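Broltine drawer cabinets: your questions

We love these little cabinets and we love hearing about where they end up. Jessie Kinnear answers most of the post, and these are the things people ask her over and over.

What do I get in the box?
A three-drawer cabinet in flat grey, fully put together, with a small round metal knob for each drawer. The knobs travel in a paper bag inside the top drawer, so have a rummage before you write to tell us they're missing! You'll need a screwdriver and about the time it takes to boil a kettle.

Is the clear rim included?
No, it's an extra. It's a thin acrylic edging that runs along the sides and back of the top and stops things rolling off. We were a bit unsure when Oi-ling Ko first suggested it, and now we wouldn't be without it. Pens, eggs, marbles, conkers – they all stay put. Order it under the name Kastex and pick the size that matches your cabinet.

How much weight can a drawer take?
Up to 40 kg spread across all three, with the heaviest things at the bottom. Tins and jars go in the bottom one, tea towels and napkins in the middle, and the top is lovely for the bits you reach for ten times a day.

My drawers don't close all the way. Are they faulty?
Almost certainly not. Take the drawer right out, check nothing has dropped down the back (it's usually a teaspoon or a bit of packaging), wipe the runners with a dry cloth and slide it in again. If it still sticks, rub a plain white candle along both runners. It works a treat!

Can I stand it on a hard floor?
Yes, and it's very happy there. Stick the felt pads on before you move it, particularly on polished concrete or tile. If your floor dips a little, as ours does, slip one extra pad under the low corner.

What should I put on top?
Whatever makes you smile when you walk in! A shallow bowl is a great start, somewhere for keys and loose change, and then one thing with a bit of colour. Grey is brilliant for this.

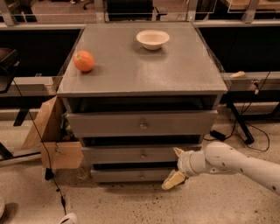 Orange sings against it, and so do lemons, a red teapot or a pot of marigolds. Keep the front half clear if you can, so there's always room to put down whatever you've just pulled out of a drawer.

How do I clean the top?
Warm water, a drop of washing-up liquid, soft cloth, dry it straight after. Please don't use scouring pads, as they dull the slight shine. The same goes for the acrylic rim, and keep window spray well away from it.

Can I paint the fronts?
Do, and send us a photo! Sand lightly, take the knobs off first, and give it two thin coats with a night in between.

Do you sell spare knobs?
We do. Ask for part 773. They come in packs of 3, and we restock every August.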